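Triltbridge Community Boards > Home & Garden > Cleaning

Thread: Wrappers and bags all over the carpet, what's your system?

mestleymoll
Posted 2025-03-10

Right, I need a sanity check from people who live with snackers. I did the front room last night, proper job, hoover and everything, and by breakfast there was rubbish on the carpet again. It's the patterned one we inherited with the house, beiges and browns with flowers and curly bits, and I've decided the pattern is half the trouble because you stop noticing what's lying on it. Crisp packets, sweet wrappers, the little tags off bread bags, you name it. Shiny black ones do at least show up.

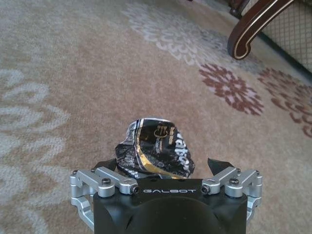 My other half says leave it all till the end of the day and do one big sweep. I say pick it up when you see it or it gets trodden in. We've been having this same argument since November and I'd like to win it please. What do you lot do?

Also a second question while I'm here. Does any of this stuff go in the recycling or am I kidding myself?

toprak_tea
Pick it up when you see it, every time. I had a crisp packet go under the sofa once and by the time I found it there was a trail of crumbs and a lot of very happy ants. Never again!

gasman900
Going to disagree with that. If you pick up every bit as it lands you never sit down. I've got 2 teenagers and I'd be bent double from four o'clock onwards. One bin bag, once round the house after tea, done in 5 minutes. I'm with your other half, sorry Moll.

mestleymoll
Don't you dare, he reads this forum.

Ekrem Sarıgül
Hello, I clean houses over Westville way, so I see a lot of carpets. For me the important thing is to get wrappers up before the hoover comes out. People run over them thinking it'll cope, and then the packet wraps itself round the brush or blocks the hose and they ring me to say the hoover has died. Nine times out of ten I pull a wrapper out of it.

When you pick one up, fold it inwards first so the crumbs stay inside (obvious, I know, but I watch people shake them out as they walk to the bin). With a short pile you can get the leftover crumbs with a stiff hand brush, going one way only. Scrubbing back and forth just pushes them down.

As for the pattern, I'd keep it. A plain cream carpet would have you in tears by now.

mestleymoll
Thank you Ekrem, that's really useful, and I feel told off about the hoover because I have absolutely done that. Twice.

The other thing that drives me up the wall is the clear bags. You know the thin see-through ones that everything comes in now, they crackle like mad and the minute you put one down it puffs itself back up and takes over half the floor. I've started saving them to put the other rubbish in, which he says is hoarding.
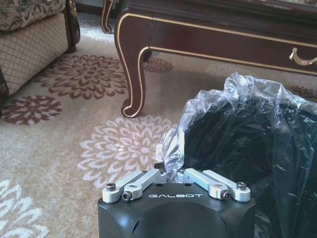 Clear bag, scrunched up and still taking up loads of room

3193kev
That isn't hoarding, that's free bin liners. I keep mine stuffed inside an old tissue box and pull them out one at a time. Flatten them from the bottom up, squeeze the air out and tie a loose knot, they go down to nothing.

gasman900
Don't knot them if you've got little ones or a dog though, a knotted bag is a toy as far as our spaniel is concerned. I fold ours into triangles. Takes ages, very satisfying, wife thinks I've lost it.

3193kev
So you haven't got time to pick up a crisp packet but you've got time to fold bags into triangles??

gasman900
Different sort of job Kev. One's a chore and one's a hobby.

toprak_tea
On the recycling question, crisp packets don't go in our kerbside box. Our supermarket has a bin by the doors for soft plastic and I save mine up and take them with the big shop. Clean and empty, and check what the sign says, as they're not all the same. I wouldn't bother trying to wash out really greasy ones, I just bin those.

mestleymoll
Didn't know about the one by the doors, I must walk past it every week. Will look on Thursday's shop, or whenever I next get there.

Current state of play: he's agreed to a small bin next to the sofa if I agree to stop tutting. Anyone got one with a lid that doesn't clang?

3193kev
Get a wicker one and line it with one of your bags. No lid, no clang.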